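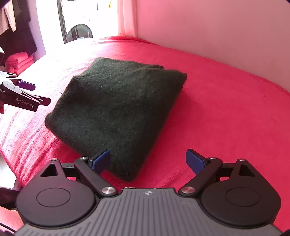

手持ちグリッパーで家の中の作業を記録するとき、ルールは先にどこまで決めておけばいいのか?

最低限、「いつ録画を始めて、いつ終わるか」「何を成功と呼ぶか」「人の持ち物や顔が入ったときにどうするか」までは、一本目を録る前に文章にしておくべきだと思います。細かい動作の決まりは録りながら足していけますが、この三つをあとから変えると、それまでの記録と意味が揃わなくなります。

ホーム 学科案内 プロジェクト一覧 学生レポート お問い合わせ

衣類たたみ記録のための作業規約づくり 最終レポート
クレッデール校 ロボティクス実習 後期班
提出日:2025年3月20日(木)
書いた人:ジュリアナ・ワンカ
班員:フィデリナ・ニャウイ、ウィルメル・ワンカ、モヒト・ティワリ

シェア 6 コメント 0

1. まず何をやったか

うちの班のテーマは、最初は「服をたたむロボットを作ろう!」でした。勢いだけはありました。で、先輩たちの報告書を読みあさっているうちに、みんな同じところで転んでいるのに気がついたんです。学習に使う記録の録り方が人によってバラバラで、あとから直すのに学期の半分を使っている。だったら私たちは録り方のほうをちゃんとやろう、ということで、途中から「規約づくり」がテーマになりました。地味です。モヒトは最後まで少し不満そうでした(でも一番長い条文を書いたのは彼です)。

対象にしたのは、ベッドや机の上に置いた布ものを両手のグリッパーで扱う作業です。セーター、毛布、タオル、Tシャツ。つかむ、持ち上げる、折る、ずらす、重ねる。録画は全部で1098本になりました。

ちなみにウィルメルと私は同じ苗字ですが、きょうだいではありません。レポートのたびに聞かれるので書いておきます。

2. 最初の規約(第0版)とその失敗

第0版はA4一枚でした。「ゆっくり動かす」「きれいにたたむ」「失敗したらやり直す」みたいなことが書いてあって、今読むと何も決まっていないのと同じです。

「ゆっくり」が特にひどかった。フィデリナのゆっくりと私のゆっくりは全然ちがいます。フィデリナは本当に丁寧で、毛布の端をつかむ前に一度止まって、開き具合を確かめて、それから閉じる。私はというと、近づきながらもう閉じ始めています。本人は普通にやっているつもりなんですよね、これが。

「失敗したらやり直す」も困りました。つかみ損ねたとき、録画を切って最初からやり直すのか、続けたままもう一度つかみに行くのか。どっちとも読めるので、四人が好きなほうでやっていました。つかみ直しが入った記録は、使い方によってはむしろ貴重なのに、印がついていないと探しようがありません。

録画が終わってから全部を見直したところ、第0版の時期のものを中心に411本が「このままでは使えない」という判定になりました。内訳を見ていて一番がっかりしたのは、作業そのものはうまくいっているのに、始まりが遅くて最初のひとつかみが切れているタイプです。ボタンを押すのが一呼吸遅いだけ。このうち93本くらいは、印のつけ直しだけで救えました。残りはあきらめました。

3. 第1版で決めたこと

第1版は実習担当のアンパロ・ウスガ先生に赤を入れてもらいながら書きました。先生の口癖は「それ、初めて来た人が一人で読んで同じことができる?」で、これを言われるたびに条文が一行ずつ長くなっていきました。

開始と終了。両方のグリッパーが開いた状態で、対象の布に触れていないところから録画を始める。終わりも同じで、布から手を離し、開いた状態で一拍置いてから止める。一拍は口で「いち」と言う長さ、としました。もっと格好いい定義にしたかったのですが、ストップウォッチを持つ手がもうないので、これが一番揃いました。

向き。たたんだ布は毎回同じ向きに置かない。斜めでもいいし、手前でも奥でもいい。最初、ウィルメルがいつも几帳面にベッドの辺と平行に置いてしまって、見直したら彼の担当分だけ教科書の図みたいになっていました。散らばっているほうが助かるという感覚は、普段の片づけと逆なので慣れるまで変な感じがします。

つかむ位置。厚手のニットはふくらんでいる側をまともにつかみに行くと指がすべります(私は何度もやりました)。折り目の側か、薄くなった角から入る、というのを推奨にしました。ただし禁止にはしていません。ここは班の中で一番もめたところで、モヒトは「下手なつかみ方も残すべき」、フィデリナは「手本なんだから良いものだけにしたい」という意見でした。結局、どちらも録るけれど、区分の欄を必ず埋める、という形で落ち着きました。

つかみ直し。録画は切らない。続けてつかみ直し、終わったあとに「再把持あり」の印をつける。二度つかみ直してもだめなら、開いて離れて終了。印は「未達」。未達の記録は消さない。

印づけにはガルカノという学内の道具を使いました。一覧の並び替えができるのが良いところで、日本語の入力がときどき消えるのが良くないところです。保存ボタンを押してから画面を閉じてください。次の班の人、本当に頼みます。

4. 人の家で録るときの決まり

実はここが一番書きたかった章です。

学校の実習室だけだと背景がいつも同じになるので、班員の家や知り合いの家でも録りました。そうすると当然、生活がそのまま入ります。干した服とか、積んであるタオルとか、開いた戸の向こうの通りとか。背景がごちゃっとしていること自体は、私たちの目的からすると歓迎なんですが、そこに住んでいる人にとっては話が別ですよね。

第1版で決めたのは次のようなことです。

・録る前に、その家の人に、どこを録るか、何に使うか、誰が見るかを口頭と紙の両方で伝える。
・薬、書類、郵便物、写真立ては、家の人に頼んで先に動かしてもらう。自分たちでは触らない。
・戸や窓が開いているときは、外の通りが読み取れるほど近づけない。車の番号が読めてしまった記録はぼかしてから登録する。
・家の人が通りかかったら作業を止める。顔が入った記録は、その場で本人に見せて、残すか消すか決めてもらう。
・「やっぱり消して」は、学期が終わるまでいつでも受け付ける。理由は聞かない。

最後の一行はアンパロ先生の提案です。最初は正直、せっかく録ったのに……と思いました。でもフィデリナのおばさんの家で録ったとき、紙のこの行を読んだおばさんが急に気楽そうになって、「じゃあ奥の部屋も使えば」と言ってくれたんです。あれでだいぶ考えが変わりました。

5. 手と体の安全のこと

手持ちのグリッパーに怖いところがあるのか、と思いますよね。私も思っていました。モーターで動く腕の実習では柵だの非常停止だのを習うのに、こっちは自分の手で握って動かすだけです。

でも、開いた爪の間やリンクの隙間に指を入れれば普通に痛いです。両手がふさがった状態でベッドのまわりを歩くと、足元がまるで見えません。私は延長コードを一回踏みました。それと手首。続けて録っていると、親指の付け根がじわじわきます。

そこで、左右を別の人が持つことは禁止、移動するときは必ず片方を置く、隙間に入った糸くずを取るときは机に置いてから、という三行を入れました。休憩は決まった本数ごとではなく、担当者が交代するたびに必ず取ります。本数で区切ると「あと少しだから」と続けてしまうので(これも私です)。

産業用ロボットの安全規格も図書室で読んでみたのですが、想定している機械がちがうので、そのまま写せるところはあまりありませんでした。それでも、危ないところを先に書き出して、どう減らすかを隣に書くという進め方は真似しています。付録の表がそれです。

6. 規約を変えるときの規約

版が増えてくると、今度は「どの版で録ったのか」がわからなくなります。やりました、これも。第1版と第1.1版の間に、チャットでだけ決めて紙に書いていないことがあって、二日分の記録がどっちつかずになりました。

それからは、変更は必ず紙に書いて日付と名前を入れる、その日の途中では切り替えない、記録の名前の頭に版の番号を入れる、としています。タンドフの作業場を見学させてもらったときに、壁に古い版の手順書が取り消し線つきで残してあるのを見て、うちも古い版を捨てないことにしました。何を考えて変えたのかが、あとから読めるので。

7. 残っていること

布の種類の書き方がまだ甘いです。「厚手」「薄手」だけでは足りなくて、毛羽立っているか、伸びるか、くらいは欄がほしい。セーターなのか毛布なのか、たたんであると見ただけでは決めにくいものもあるので、「不明」も選べるようにしたいです。

明るさの決まりもまだありません。窓に近い場所は昼間だと布の色が飛びます。カーテンを閉めるのか、そのまま録るのか、班の中で意見が割れたまま時間切れになりました。モヒトはそのまま派、私は両方録る派。

それから、この規約を読んだことのない人に渡して、本当に同じように録れるか試すところまで行けませんでした。シャオ寮の一年生が興味を持ってくれているので、来期の班が続けるなら紹介できます。規約の最新版と付録は共有フォルダの「衣類」の中です。「衣類_新」のほうは古いので開かないでください。

前の記事 次の記事 上へ戻る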